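Gistgate Gallery: Shopping for a Window-Cleaning Robot

Updated 9/11/25

Hi all! A bunch of you asked how the robot budget is coming along, so I'm finally putting everything on one page. For anyone new here, I look after the outside of the Gistgate buildings, and for the past year I've been trying to figure out whether a machine can take over the window and wall washing without eating the whole maintenance budget (and my weekends with it).

We're down to 2 quotes. Dretik wants to sell us a unit outright, with a dock, spare pads and a training day for whoever ends up running it. Thygesen would rather lease, and they swap the machine if it breaks, which I like a lot more than I thought I would. Danylo Demchenko has been doing the numbers with me and he's firmly on team lease. I keep going back and forth – I like owning things!

What I didn't expect was how much of the planning is about the building and how little is about the robot. Both sellers sent me a long list of questions before they'd talk price. How deep are the frames? Are there bars across the glass? Is the wall flat, or does it have joints the wheels would have to roll over? Where does the hose go? I filled in 32 lines of that form and then had to go back and redo half of it, because I'd mixed up the width of the glass with the width of the frame. Measure twice, people.

Ivan Polishchuk built us a computer model of the walls so we can talk through the routes without hauling out a ladder every time. It's plain, but it has saved me so many emails. I just send a view over and ask "would yours go here?"

On to the gallery. It's a short one for now, and I'll add to it as Ivan finishes more of the walls.

1. Brown frame, blue frame 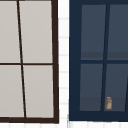 Two very different windows on the same white wall, and my favorite view for grilling salespeople. All those dividing bars mean lots of small panes, so I'm asking for a price per pane as well as per window. And yes, there's a little jar with a tan lid behind the blue one!

2. Still to come

The next views go up once Ivan has the corners modeled. I want those before we sign anything, mostly to settle where the dock would go and how much hose we need to pay for. I've also written to Stenitetti about insurance for the thing while it's up on the wall, and I'm waiting on a number from them. If you've leased one of these machines, please drop me a note and tell me what the service visits were like – I'd love to hear it before Danylo and I sit down with the budget again.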